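Gaklow G2 im Vorführraum: zwei Stunden mit einem Greifarm

Testbericht, 2022-10-03

Seit August hängt bei Borcombe das Plakat zum Tag der offenen Tür im Fenster, und weil ich seit Jahren überlege, ob meine kleine Werkstatt einen Roboterarm braucht (sie braucht vor allem ein neues Dach), bin ich hingefahren. Gezeigt wurde der Gaklow G2, ein Tischarm mit Handgelenkkamera und der Steuersoftware Gilska. Eintritt frei, Kaffee 2 Euro, Kekse offenbar nur für Händler.

Der Arm selbst macht einen ordentlichen Eindruck. Er läuft leise, ruckelt kaum und bleibt beim Not-Aus sofort stehen. Das durften wir ausprobieren, und es war mit Abstand die beliebteste Station. Die Aufgabe des Tages bestand darin, Holzklötze von einer Schale in die andere zu legen. Von 20 Versuchen gingen 7 daneben, was der Vorführer als »Lernphase« verbuchte. Meine Lernphase mit der Tischkreissäge hätte ich auch gern so genannt.

Interessanter fand ich die Kamera am Handgelenk. Auf größere Entfernung kann man mit dem Bild arbeiten. Sobald es aber sehr nah an eine Fläche geht, sieht man vor allem Grau in mehreren Geschmacksrichtungen.
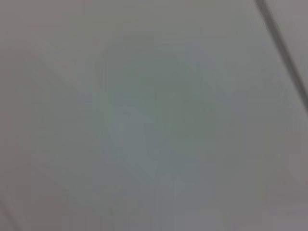
Gilska zeigt das Livebild links und die Gelenkwinkel rechts an, dazu eine Zeitleiste zum Zurückspulen. Das Programm ist flott und erfreulich aufgeräumt. Die deutsche Übersetzung dagegen stammt aus einer anderen Welt: Der Knopf zum Öffnen des Greifers heißt »Hand entlassen«. Man gewöhnt sich daran. Beim Anlernen führt man den Arm von Hand durch die Bewegung, drückt auf Speichern und hofft. Mir ist beim zweiten Anlauf eine brauchbare Ablage gelungen — mit Applaus von einem Schulkind.

Nebenan stand noch der Greiferaufsatz von Mihăilă, der weichere Finger hat und laut Prospekt auch Eier packt. Eier waren leider keine da.

Der Messepreis für Arm, Kamera und Software lag bei 1.066 Euro, der Aufsatz kostet extra. Für Schulen und geduldige Bastler geht das in Ordnung. Wer Werkstücke auf den Millimeter ablegen will, sollte vorher auf einer Vorführung mit eigenen Teilen bestehen und sich die Nahaufnahmen zeigen lassen. Abzug gibt es außerdem für das Netzteil — es brummt, und zwar auch im ausgeschalteten Zustand.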